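Taking Care of White Marble at Home

The woman who runs Gritine, a two-person stone care business in Trandondale, would rather talk about prevention than repair. Repair pays better, she admits, but she has spent enough days on her knees with polishing pads to be tired of fixing the same mistakes.

"People call it staining and most of the time it's etching," she said. "A stain is something that got into the stone. An etch is the surface itself being eaten. You can't wipe an etch off, so they scrub, and then I'm there for scratches too."

She asked that her name be left out, as most of her customers are neighbors. We talked for an hour at the Makris showroom, where slabs stand on end along one wall and she picks up offcuts for testing.

Marble is mostly calcite, and acids dissolve it. Lemon juice, vinegar, wine and tomato sauce will all leave a dull mark on a polished top, and so will many bathroom sprays. She said a lemon half left face down for a few minutes is enough.

Her own routine is short. She wipes the counter with a soft cloth, warm water and a drop of plain dish soap, goes over it again with clean water, and dries it. The drying is the step she sees skipped most often. "Hard water leaves a film," she said. "Then they think the polish is gone and go looking for something stronger."

Sealer came up next. She said customers expect too much from it. A sealer slows down oil and coffee and gives the owner time to wipe, but it does nothing against acid. She reseals light kitchen tops once a year, usually in April, and charges 189 dollars for an average kitchen. A full regrind and polish on the same kitchen starts at 900.

Her firmest opinion is about scrubbers. She keeps green scouring pads for pots and oven racks and doesn't want them used on polished stone. The abrasive in the pad may not cut deep, she said, but it takes down the shine in patches, and the patches show worst under ceiling lights.

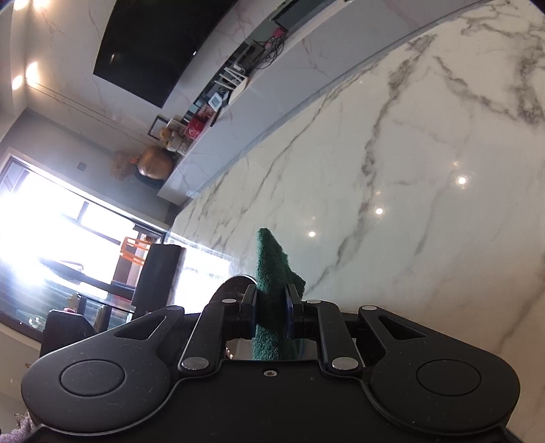 Lerex, a cleaner who wrote in after our last piece on countertops, takes a softer line and says that a worn pad, used wet and with almost no pressure, has never marked the honed marble she looks after. The Gritine owner agreed that honed stone hides more, as it has no gloss to lose. She still wouldn't do it. For dried-on food she lays a wet cloth over the spot, waits, and lifts the softened bits with a plastic scraper held flat.

She has been in the trade for 33 years and has white marble in her own kitchen. It has etches near the stove, and she has left them there. "I cook," she said. "I'll polish it when we sell the house."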